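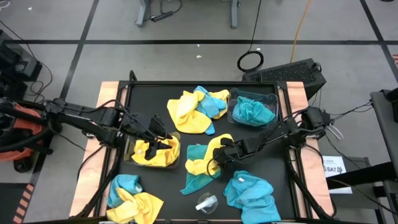

Motion planning engineer, two-armed cloth handling (Traronora)

Posted 2 February 2025

I run the software side at Traronora, and I'm looking for someone to share it with me! We write the planning and control code for pairs of arms that sort cloths into containers. Cloth is a pain. It folds over itself, it hides the piece underneath, and a yellow one draped over a teal one can fool our segmentation into seeing a single lump.

What you'd be working on

Mostly the planner, which we call Goossens (don't ask, it stuck). It decides which arm goes where and keeps the two from wanting the same bit of tray at the same time. Right now it's too polite: one arm waits when it could be reaching into a container. I'd love for you to fix that in your first 2 months.

After that there's Gravbridge, our replay tool. It holds 3,000 logged runs and the search is painfully slow. You'd get a free hand there (I wrote the first version and my feelings will survive).

What I'm hoping for

Solid C++ and decent Python. You've written or seriously changed a motion planner, at work or at school, and you can read a joint trajectory plot without groaning. Some perception background would be great, but I can teach you our part of it.

The practical bits

Full time, at our lab in Trukden, with 2 days a week from home if you like. It's a 12-month contract to start, and I'd really like it to turn permanent by December.

To apply, use the form on our jobs page and send me a resume plus a link to some code you wrote. Skip the cover letter, just add a few lines on a bug that drove you up the wall.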